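A Bag for the Bags

Every kitchen I have ever lived in had a drawer you couldn't shut because of the plastic bags in it, and mine in Ferkville was the worst of the lot! My neighbor Rocío Paucar talked me into hanging them up instead, and I have never gone back (well, once, for a week in June, and I was sorry).

All it takes is one roomy bag and a small hook, put up low on a stretch of wall you don't use for anything else. Tip the drawer out on the floor underneath and work from there.
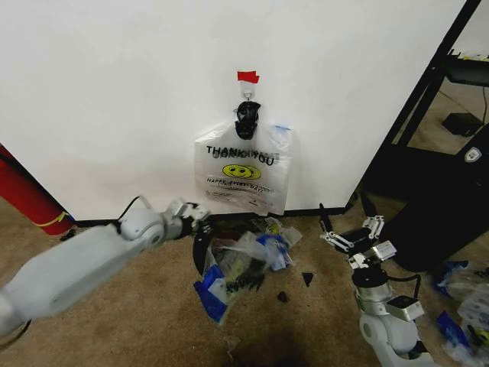
The hanging bag, with the pile still to be sorted on the carpet.

Pick out the real bags first and put the wrappers and torn scraps in the trash, or in whatever your store takes back. Then go through the bags one by one. Give each a good shake, look in the bottom for old receipts, and take hold of it by both sides so you can smooth it out before you fold it. I like to fold mine in thirds and roll them up, but a loose bundle does perfectly well if you're in a hurry.

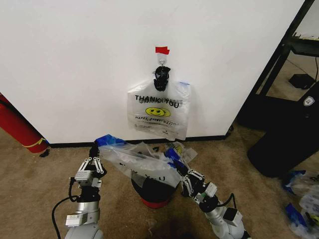

Keeping it from filling up again

Eight bags is plenty for our house. Once I have more than that, the extras go in the car for the grocery run, or to Rocío, who always seems to be out of them.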